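Como lavar e guardar plásticos de cozinha sem ficarem pegajosos

Quem tem caixas e taças de plástico em casa conhece aquela película gordurosa que não sai nem à terceira lavagem. Eu andei anos a esfregar com força (e a riscar tudo!) até a minha vizinha Floarea Ilie me ensinar este método.

Precisa de água bem quente da torneira, detergente da loiça, 100 g de bicarbonato e uma escova macia. Passe primeiro papel de cozinha nas peças, ainda a seco, para levar o grosso da gordura.
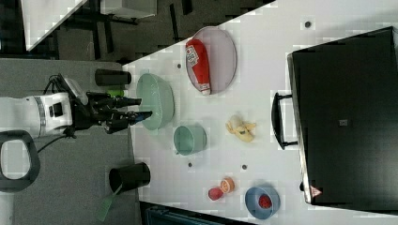 O bicarbonato vai direto para a bacia, com um bom esguicho de detergente, e só depois a água. Deixe de molho 16 minutos, eu ponho o temporizador senão esqueço-me. Comece pelas peças de boca larga, como a taça oval verde-clara, e deixe os copos pequenos para o fim, que esses pedem escova até ao fundo. Enxague com água fria e escorra tudo de boca para baixo.

Os escorredores dão mais trabalho por causa dos furinhos. Escove dos dois lados, sempre em círculos, e passe-os por água corrente do avesso.
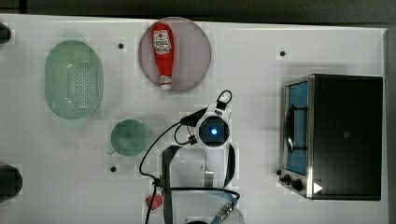
Escorredor oval verde, prato redondo e frasco de ketchup

Para guardar, só encaixe as peças umas nas outras quando estiverem mesmo secas. Se ficar cheiro, uma noite com meia folha de jornal amachucada lá dentro costuma resolver. As tampas guardo-as à parte, em pé, numa caixa da Zultum que comprei em setembro.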